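The Ferry Clock

The clock at the Wainwright landing had stopped in August, and the ferry company sent me to fix it in the spring. The letter gave me one day and 400 dollars. I took the early bus and got there before the office opened.

The clock stood on an iron post by the ticket window. Someone had painted 1601 on the base, which was the number of the post and had nothing to do with the year. I opened the back. The works were clean. The weights hung where they should. I gave the pendulum a push and it ran for 80 seconds and quit.

The woman at the ticket window told me it had done the same for the last man. She gave me the key to the company house up the hill and said I could eat my lunch there. 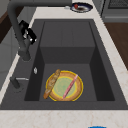
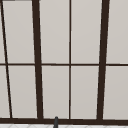
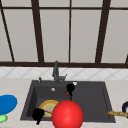 I had been fixing clocks for most of my life, and I knew that when the works are good you look at what they are standing on. I thought it over while I ate. I put my plate down in the sink, a yellow-rimmed one with a pale green center, and went back down to the landing with my level. The post leaned toward the water. It was a small lean, too small to see, but a pendulum will feel it. I cut two thin shims from a tobacco tin and set them under the case. The clock ran for an hour, then for two.

The Stukine boat came in while I was packing up. A boy got off with his grandfather, and the old man took out his watch and looked at it, then looked up at the clock. He moved the hands of his watch forward.

I hadn't set the clock yet. It was 255 minutes fast, and I had meant to do that last. By the time I had the glass open, they were on the road to town, walking quickly, the old man pulling the boy by the sleeve.

I called after them. The boy turned and waved.

I set the hands, locked the case and gave the key back at the window. Then I sat on the bench and waited for my bus.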